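Plerkgate open day

Print this article
E-mail this article

The Plerkgate open day is a public demonstration of cloth-handling robotics held each February at the Plerkgate works, a former linen warehouse built in 1913. It is run by Kunton, which leases the building, together with the software firm Nosteo. Visitors are shown how handling data is gathered by people using hand-held grippers, and how the resulting records are used to train robot arms to pick up, spread and fold garments.

Background

The warehouse was put up for the storage and inspection of household linen. It passed through several owners and stood partly unlet before Kunton took the ground floor for the assembly of mobile bases. Work on cloth began later, after a contract with the laundry company Vieira, which wanted a machine able to sort and fold mixed loads without a fixed feeding frame. Vieira supplies worn-out stock to the site: sheets, tunics, towels and work shirts withdrawn from hire.

The first open day was a closed visit for Vieira's plant managers. Places were offered to the public from the second year on. Attendance is limited to 500 by the fire certificate, and tickets are issued for morning and afternoon sessions. Doors open at 10 a.m.

Purpose

Cloth is a hard material for robots. A rigid part has a known shape, and its position can be given by a few numbers. A shirt dropped on a table may lie in any number of ways, and most of its surface is hidden in folds. A grip taken on an outer layer may also catch the layer below. For this reason the Plerkgate work relies on large numbers of recorded human attempts and makes little use of written rules for each garment.

The open day has two stated aims. The first is to let trade visitors judge the state of the work for themselves, including attempts that fail. The second is to recruit part-time operators, who are paid by the session and need no engineering training. Application forms are kept at the entrance desk, and a short trial at a practice table may be requested.

Method shown

Operators work at tables covered with a plain sheet in a pale colour. The sheet is stretched or clipped so that it moves little under the hand, and it is changed between batches. A single garment is placed on it in a crumpled state. The operator takes hold of the cloth with a hand-held gripper, the fingers of which close as a pair, and carries out a set task such as finding a corner, drawing out a sleeve or laying the garment flat.

The tasks are set out on a printed card and are graded by difficulty. Towels and napkins form the lowest grade. Garments with collars, linings or elastic are placed in the upper grades, and knitted goods are not used on the open day. An attempt ends when the task has been completed, when the garment leaves the sheet, or when the operator calls a halt. Failed attempts are kept and marked as such. A garment is shaken out and dropped again before the next attempt, so that no two starting positions are the same.

The grippers share their finger geometry with those fitted to the robot arms. This allows a movement made by hand to be carried over to the machine with little correction. Finger pads are treated as wearing parts and are replaced on a fixed schedule. The hex-socket screws on the gripper body are checked with a torque driver at the start of each session.
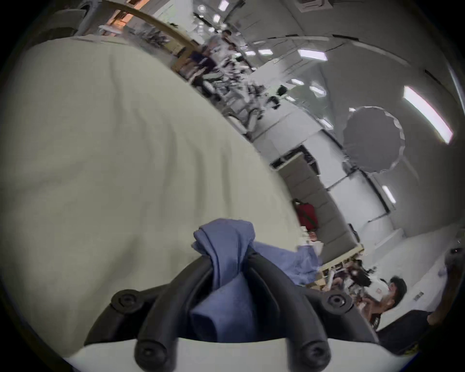
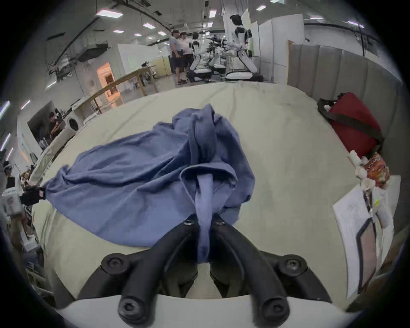
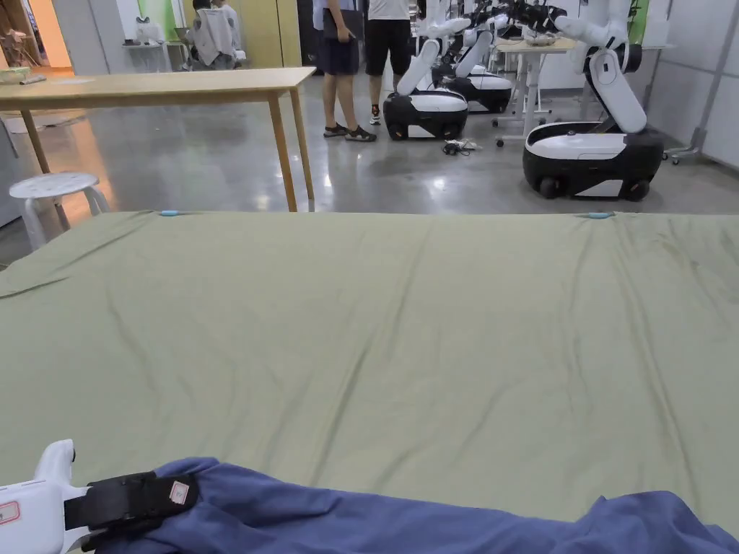
Blue cloth at the sheet-covered tables.

Luana Holanda objected in a published letter that the tables favour the machine, as a plain pale sheet with one strongly coloured garment on it is far from the conditions of a laundry floor, where white lies on white and loads arrive in heaps. The letter asked that later open days include at least one table with unsorted linen. It also held that folding times quoted to visitors should include the time spent shaking out and placing the garment, and should not be measured from the first grip.

Kunton replied that contrast between garment and sheet is reduced in stages, and that white-on-white work is carried out at the site but had been left off the public programme for lack of table space. The second point was accepted in part. Times displayed from the following year were given as two figures, one with preparation and one without. A heap table was added to the afternoon session, although the task there is confined to drawing out a single item.

Programme

The day has no formal opening. Visitors are taken in small groups from the entrance to the practice tables, then to the working tables, and last to the robot area, where arms on wheeled bases are run through tasks recorded at the same site. Groups may stay in the robot area until the next one arrives. Questions are taken during the runs, and the machines are stopped on request if a visitor wishes to look at the gripper head more closely.

A talk by Nosteo on the handling of recorded data is given 2 times, once in each session. It covers the matching of camera footage to gripper movement, the removal of footage in which faces can be made out, and the sorting of attempts into training and test groups. Test garments are held back in a locked store and are never used for training. The slides are available on request but may not be copied.

Children are admitted with an adult. They may use the grippers at the practice tables but are not allowed past the floor line in the robot area.

Site

The demonstrations take place on the ground floor. The upper floor, which retains the iron hoists of the linen trade, is in use as storage and is closed to visitors. Step-free access is by the yard door on the north side. There is no parking at the works, and the yard is kept clear for deliveries.

Food is not sold on site. A cloakroom is provided, and large bags must be left there during the afternoon session, when numbers are higher.

Results and use

Vieira has run a trial cell using Plerkgate recordings at one of its plants. The cell handles towels and flat sheets only. Garments with sleeves are still folded by hand, and the company has given no date for a change. According to the notes issued to visitors, the most common fault in the trial is the double grip, in which the fingers close on two layers and the fold is made out of square. The next most common is the loss of a corner as the cloth is drawn across the table.

Changes made as a result include a narrower fingertip and a short pause after closing, during which the arm lifts the cloth slightly and checks the hang of the lower edge. The narrower tip was first shown at the open day and was later fitted to all hand-held units at the site. Recordings made with the older tip are still used for towels.

See also

Garment handling
Linen trade
Mobile manipulation
Teaching by demonstration

Print this article
E-mail this article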